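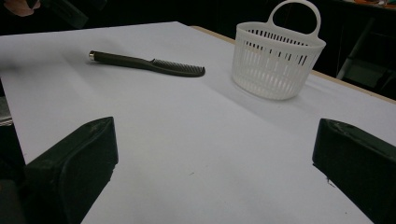
4. ネットを張る

フレームが立ったら、いよいよネットです。私がNosleyのミニゴールでいちばん好きな工程で、ここまで来ると急にサッカー場らしくなります(うちの庭ですけど)。クリップは14個、袋に入っているか先に確認してください。作業は2人だとかなり楽です。

4-1 ネットを芝の上に広げて、赤い糸が縫ってある辺を探します。これがクロスバー側です。私は最初、上下逆に付けてしまって全部やり直しました。
4-2 赤い糸の辺の真ん中をクロスバーの中央の印に合わせ、クリップで仮留めします。
4-3 左右の角へ向かって順番に留めます。片側だけ先に仕上げるとネットが寄って、反対側が届かなくなります。
4-4 ポストは上から下へ。まだ引っぱらず、ゆるめで大丈夫!
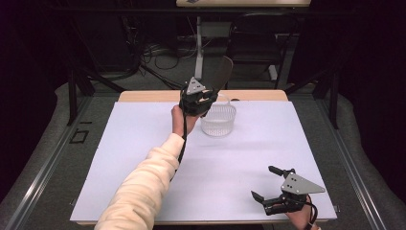

テーブルの上の透明なかご

注意:クリップは奥まで押し込んで、カチッと鳴ったら止めてください。そこからさらに力を入れると爪が白くなって、そのうち折れます。寒い朝は特に割れやすいので、私は前の晩から部屋に入れておきます。

5. 地面に固定する

5-1 後ろ側のバーに付属のペグを打ちます。角度はゴールと反対向きに少し寝かせる感じで。
5-2 人工芝や体育館ではペグが使えないので、Prerumの砂袋を後ろのバーに載せます。1袋10キロ、左右に1つずつ。
5-3 クロスバーを手で前に引いてみて、後ろが浮くようなら重りを足します。 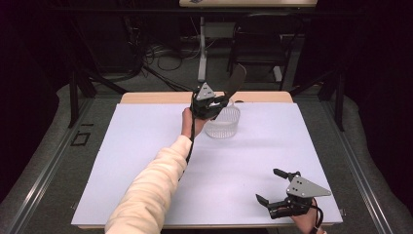 白いボードを敷いたテーブル

警告:固定が済むまでは絶対にボールを蹴らないこと、それから子どもをぶら下がらせないこと。小さいゴールでも倒れれば本当に危ないです。

6. 張り具合の調整

6-1 ネットの真ん中にボールを軽く投げます。跳ね返ってくるなら張りすぎなので、下側のクリップをいったん外して、たるみを作ってから留め直します。
6-2 裾のすき間をのぞいて、ボールが抜けそうなら付属のひもで後ろのバーに結びます。

メモ:雨の日に使ったあとは、ネットだけ外して陰干しを。Kurkuraの収納袋は底がメッシュで便利ですが、ぬれたまま入れっぱなしにするとやっぱり臭います。
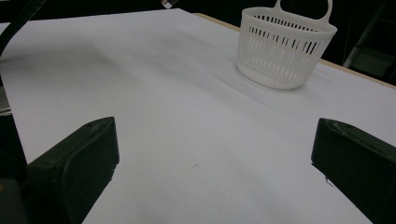 Tài Bạch:6-1のやり方で直りました。ただ、うちは風が強いので、裾のひもは結び目を二重にしないと前半のうちにほどけます。あと、クリップの予備って単品で買えますか?

買えます。注文のときに品番の末尾が11のものを選んでください。末尾が違うと太いポスト用が届きます。ひもの二重結び、私も次からやってみますね。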